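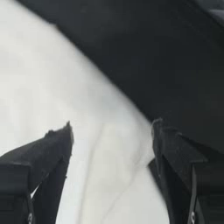 White cloth, black material, and the two fingers

Can a home robot fold laundry yet, or am I dreaming?
posted by tiredofsocks

I've got 3000 dollars put away and a family that makes laundry like it's a paying job. I keep seeing clips of robot arms folding shirts and I get all excited (then I read the comments and get less excited). Is there anything I can buy by September that will do a basket of mixed stuff, dark and light together, while I'm at work? I don't care if it's slow! My sister says just get the Lomon folding board for the kids and be done with it.

Prasanna Uddin
Short version, not at that price. I put together an Irstead kit arm last winter and the arm itself is fine, it's the cloth that gets you. A mug stays mug-shaped. A T-shirt is a new shape every time you touch it, and when one thing is lying on top of another the software has to work out where the first one stops. Mine took 45 minutes on a single bath towel and I still refolded it. Black stuff is the worst, I can hardly see the folds in it myself. Great hobby, terrible maid. If you do get one, start with washcloths.

grecu_fan
just wait a couple years

mopbucket33
I'd spend 550 on a better dryer and keep the rest. We have an Idach robot vacuum and it does the floors okay, but it ate a sock the first week, so that's my experience with robots and laundry. The folding board is pretty good, by the way. My eight-year-old uses it.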